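How to Sort and Label a Backlog of Household Paper

Most homes have a drawer or a box where paper goes and stays. The method on this page is for a backlog of that kind: bank letters, warranty cards, school forms, old bills, appliance manuals. I used it on 2566 sheets that had followed me through two moves, and it took three evenings and part of a Friday.

What you need

A large flat surface, a shallow container for each pile, a pencil, a stapler, a staple remover, and a pack of plain file folders. I bought Qaisi folders with the tab in the middle. Any brand will do, but stick to one so the tabs line up.

Step 1. Bring everything to one place

Check the kitchen drawer, the glove box, coat pockets and the bag you used last winter. Don't read anything yet. Stack the paper face up and take out envelopes, flyers and blank sheets as you go. In my case that removed 400 pieces before any sorting began.

Step 2. Make the first cut

Go through the stack from the top and put each sheet in one of three piles: keep, scan, shred. Spend a few seconds on each. If you can't decide, put it in keep and move on — the second pass is quicker.

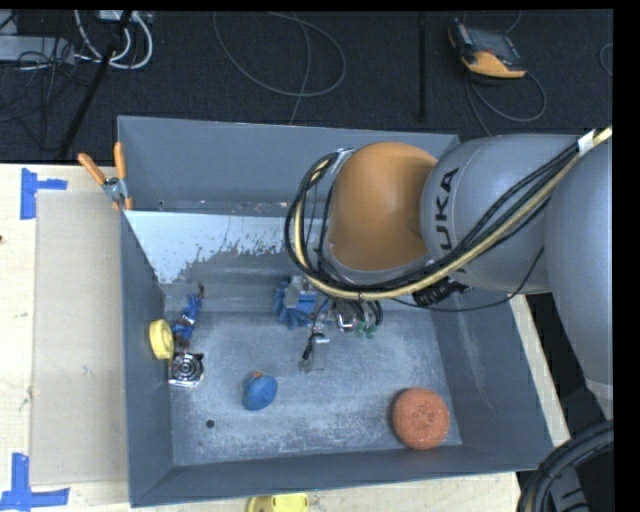 How long should I keep utility bills?

One year is enough for most people. If you claim part of your home as an office, keep them with the tax papers for that year instead.

Step 3. Split the keep pile

Use broad groups at first. Mine were House, Car, Health, Money, School and Work. A group with only two or three sheets in it can be folded into another one. A group thicker than your thumb should be split by year.

Step 4. Label the folders

Write in pencil until you have lived with the system for a month. Put the subject first and the year second, so "Car 2" is the second car folder and sits right behind the first. Capital letters are easier to read in a dim closet.

Step 5. Scan what you don't need on paper

I use a Runent sheet scanner at the slow setting. Remove staples first and feed no more than ten sheets at a time. Name each file the same way as the folders. Open a few of the files afterward and check that the pages are straight and complete before you shred the originals.

Step 6. Put the folders away

Store them upright, a little loose. My Cernen file box holds two rows and fits under the stairs. Passports, deeds and birth certificates go in a separate fireproof pouch.

Keeping it up

Leave one empty folder at the front marked In. Empty it in March, after the tax papers are done, and again in the fall.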